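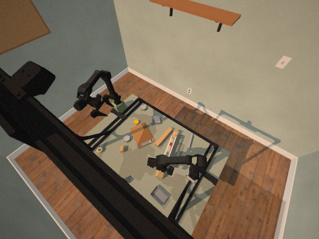
A wooden shelf on two black brackets, against a pale green wall

News from the Ruterbridge detention visitors' group

Many of you have written to ask what is happening with Mr Medeiros, and I'm sorry it has taken me until October to sit down and answer you all properly. The short version is that the review panel has agreed he need no longer be held, and that he is still being held. I know how that sounds, and I have read the letter four times to make sure I hadn't got it wrong!

For those who have joined us lately, he has been at Lutside for 838 days. He was never charged with anything. His case went before the panel in the spring, and Maiara Bittencourt, his solicitor, spent most of the winter putting the papers together (she says the bundle ran to 200 pages, and that was after she had trimmed it). The decision came through in his favour, with conditions attached -- he must have an approved address, he must report to an office twice a week, and the receiving country must give written assurances about how he will be treated if he is later sent on.

It is the last of these that has stuck. The assurances have been asked for, and an answer of sorts came back in the summer, but the ministry thought it too vague and asked again. Until there is a second answer, the transfer order can't be signed. Maiara has applied for a judge to look at the delay, and we hope for a hearing before Christmas, though I have learned to be careful with the word hope where the lists are concerned.

In the meantime the visits carry on. Jeferson Lacerda has been going up on the 2 o'clock bus and tells me Mr Medeiros is reading a great deal, is bothered by his knee, and would like more news of the football and less of the weather. He sends his thanks for the cards. There were 12 in the last batch, which all reached him, although the one with glitter on it was held back at the gate for a while, so please do keep them plain. Books must be paperbacks and come straight from the shop.

Several of you asked whether writing to your MP does any good. I think it does, a little, and more so when the letter is in your own words and mentions the assurances by name. Jeferson has a page of notes he can send you.

Our next meeting is upstairs at the Alisano café at half past seven, same as last time, and the side door will be open. Maiara will join us if she can get away from court, and there will be soup.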